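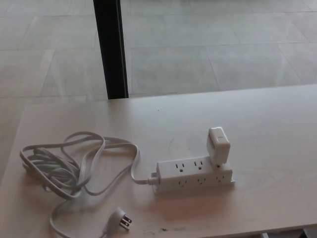
Multi-outlet power strip and cord, on table.

CLILTARWOOD ANIMAL RESCUE: FUNDRAISING FAIR
Pre-opening safety checklist, with comments
Date of check: 2018-08-18
Venue: Plellatum Hall, main room and yard

1. Fire exits clear
Partly. Side door fine. The rear door had the tombola trestle across half of it, and I was told it would be moved "before the public come in". I have heard that before. Recheck.

2. Capacity
Hall licence says 466. The organisers have printed 600 tickets and say people will come and go. Will they? No head count is planned. Put someone on the door with a clicker.

3. Extension leads and power strips
Test labels seen on 3. Do not plug one strip into another. The tea urn goes straight into the wall.

4. Dog show ring
Rope barrier is too low to stop anything larger than a terrier. Stakes firm on the yard side, loose by the gate.

5. Water bowls and shade
8 bowls promised. Shade is one gazebo, unweighted. Fail until weights are fitted.

6. Pet treat stall (Brevetti)
Ingredients listed on the bags. "Vet approved" sign: which vet? Asked twice, got a leaflet. Take the sign down or show the letter.

7. Bouncy castle (Cuervo)
Certificate shown was a photocopy with the expiry date too faint to read. Not accepted. Original needed or it stays flat.

8. First aid
Kit present, plasters present, eyewash out of date. Nothing for bites beyond the plasters.

9. Cash handling
Locked tin, key taped underneath it. Remove key.

Result: not passed. Items 1, 2, 5, 7, 8 and 9 to be put right before opening. Item 4 to be looked at again before the September show.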